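The screw at the joint: Themba Potgieter on hinges, slop and the quarter turn 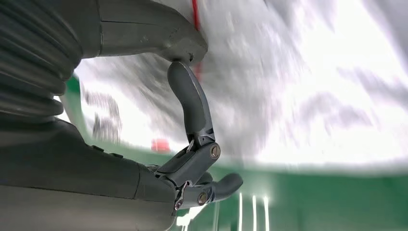 A metal screw head at the side of a joint.

Themba Potgieter repairs things that fold. At the Bundstead workshop, where he has the bench nearest the loading door, most of the work is household: drop-leaf tables, ironing boards, desk lamps with sprung arms, the scissor frames under sofa beds. What these have in common is a pivot, usually a screw or a rivet through two or more flat parts, and a customer who says it has gone wobbly.

"Wobbly covers three faults," he says. "The screw has backed out, the hole has gone oval, or the part next to it has bent. People report all three with the same word. I check the screw first. It takes a few seconds and you don't have to remove anything."

The check is done by hand. He holds one part still, moves the other across the line of the joint, and watches the head. If the head rocks with the moving part, the screw is loose in its thread. If the head stays put and the part moves under it, the hole has worn. He does this before cleaning, as old grease will hide play that is obvious in use, and then a second time after cleaning.

A screw used as a pivot has two jobs that pull against each other. It must clamp hard enough that the parts do not tilt, and it must leave them free to turn. On better furniture the two jobs are separated with a shoulder screw, which has a plain section slightly longer than the moving part is thick. The thread can then be tightened fully against the shoulder and the moving part still has its clearance. On cheaper furniture an ordinary screw does everything, and the clearance depends on where the person with the screwdriver stopped.

"Tighten until it binds, then back a quarter turn," Potgieter says. "After that you need something to hold it there. A nylon-insert nut if there's room behind, thread lock if there isn't. With neither, every opening and closing turns the screw a little, and you will see the table again."

He keeps a card for each job. The cards now number 683, and over 600 of them involve a joint with at least one screw in it. He is cautious about what they show. The workshop takes what comes through the door, and a broken riveted frame is more likely to be thrown away than carried in.

I ask about lubrication. He prefers a dry film on anything near fabric and a light grease elsewhere, put on the faces of the plates as well as on the shank. Sprayed oil he will use for freeing a seized joint, after which it is wiped out. It runs, it collects lint, and on a lamp arm it finds its way down to the base within the month.

Covers come up next. Some sprung arms have a pleated sleeve over the moving section, and customers often ask for it to be taken off for good. Potgieter puts them back. "A ribbed cover keeps grit out and fingers out. If it's split, I replace it. If I can't get one I make a plain tube from cloth, which looks worse and does most of the same work. It needs slack at full stretch. If it's tight there, it will tear at the end fixing."

Oval holes take longer. In steel plate he drills out and presses in a bushing, then reams it to suit the screw. In timber he plugs and redrills, and leaves the plug overnight. He allows 15 minutes for a simple screw and nut replacement and 60 for a bushed pair, and always does both sides. A new joint opposite a worn one throws the load sideways, and the frame racks.

Ghazal Rezaei, who runs the counter, would like him to charge for the second side. He has so far declined. "It's one repair," he says. "The table doesn't know it's got a left and a right."

Bent linkages he will straighten once. The plate goes in the vice between two pieces of hardwood and is worked back cold, a little past flat. If there is a crease near a hole he scraps it and cuts a new one from strip, using the good side as the pattern. He marks centres from the hole edges with callipers and never from the outline, as the outline on pressed parts is seldom reliable.

For people doing the job at home, his advice is mostly about order. Mark which face is outward before anything comes apart. Lay washers on a tray in the sequence they came off. Use a driver that fills the slot, particularly on plated heads, where a slipped blade goes straight through the finish. Fit every screw finger-tight before tightening any of them.

He would also like people to bring the loose parts. A sofa bed came in this September with four screws missing, and the owner had them at home in a jar.

Comments (4)

Mahtab Talebi
Would you use thread lock on brass? Mine is a small lamp, and I would like to be able to take it apart again.

Houshang Zarei
@Mahtab the low-strength kind is fine on brass in my experience. Clean the thread first or it won't grip. Try one screw and leave it a day.

Thịnh Đinh
The quarter turn depends on the pitch. On a coarse wood screw it gives far more clearance than on a fine machine screw. I go by feel and then check for rock at the head, as described.

Mahtab Talebi
Thanks both. One screw done, the other three on Thursday.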